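Teaching two arms to fold laundry by hand: how I record a session

If you've already got your leader arms talking to your follower arms, you can skip the first bit and go straight to the recording part. If you haven't, read the wiring post first and come back, I'll wait.

I've been asked a few times how I get clean folding demos out of a two-arm table, and my answer used to be a long rambling voice message to whoever asked. Macarena Retamal finally told me to type it up, so blame her for the length.

Before you touch anything

Home both arms. I mean it, every time, even if you only stepped out for coffee. I lost a whole evening's worth of demos in January to a left shoulder that was a couple of degrees off, and the data looked perfectly fine until I tried to train on it (I was not a pleasant person that night).

Next, check that your cables have slack at full reach. Run each arm out to the far corner of the table and back, slowly, and watch the loop near the wrist. If it goes tight at any point, re-route it now. A cable that tugs will teach you to avoid that corner, and then the policy avoids it too.

Then clamp the leader arms to something that doesn't wobble. My first set sat on a folding table and every time I leaned on it the followers did a little curtsy.

Getting your hands ready

You're going to be squeezing two triggers with different timing, and that takes a while to feel natural. I do 4 throwaway folds at the start of each session and delete them without looking. Gervasio Acuña does his warm-up with a dish towel, which is easier, but I like to warm up on the same kind of thing I'm going to record.

Stand so you can see the real table directly. I know some people like to drive from the camera view because that's what the policy will see - fair point, and for tiny parts I'd do that too. For cloth I just can't judge height from a screen.

Recording a fold

1. Drop the garment on the table from a little above. Don't lay it out nicely! If every demo starts tidy, the model has no idea what to do with a mess.

2. Start the recording, count one breath, then move. That short still moment at the start makes trimming so much easier later.

3. Bring both arms in over the far edge and find two corners. If you can only find one, take that one, lift, and let the cloth hang until the second one shows itself.

4. Close both grippers, then pause. A tiny pause, less than a second. You want a clear difference between "closing" and "lifting" in the data, otherwise the model learns to lift while it's still closing and comes up with nothing.

5. Lift just clear of the table, pull the corners gently apart to take the sag out, and bring them toward you as you lower. Keep the two hands level. If one gets ahead, the fabric twists and you'll spend the rest of the demo fixing it.

6. Smooth, make the second fold, open both grippers, and back straight up before you go sideways. Going sideways first drags the top layer with you, ask me how I know.

7. Go back to the home pose and only then stop the recording.

When a fold goes wrong

Keep going if you can fix it in a natural way. A missed grasp and a second try is really useful stuff, and I tag those takes "recovery" so I can weight them separately. If you drop the thing off the table or you have to reach in with your own hand, bin it. Constanza Daza keeps even those, for training a success detector, but I haven't gotten that far.

How many do you need?

My current set has 308 demos across tees, shorts and towels, and that got me something that folds towels well and shorts sort of okay. I record in blocks of 20 and then take a proper break, since my hands get sloppy after that and I can see it in the joint plots. Anything with a weird spike goes in a review folder. Last time that was 14 takes, and most of them were me being tired.

Swap garments often. Different colors, different weights, stretchy and stiff. I do a rotation so the same piece never comes up twice in a row.

Shorts are the hard one, and I'd save them until you're comfortable with towels. The waistband is your friend: it's thicker, it holds its shape, and it gives you two corners to aim for, while the legs just flop wherever they like. I go for the two far corners with one gripper each and leave the legs lying toward me until I've got a solid hold. The red piece on my table has a gripper at each back corner, with the rest of it still rumpled toward the front, and that's the spot where I do my little pause from step 4. You can leave the next couple of garments bunched in the back right corner like I do, as long as your right elbow clears them on the way over. Check that during homing and you're good to record.
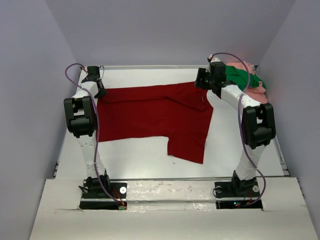
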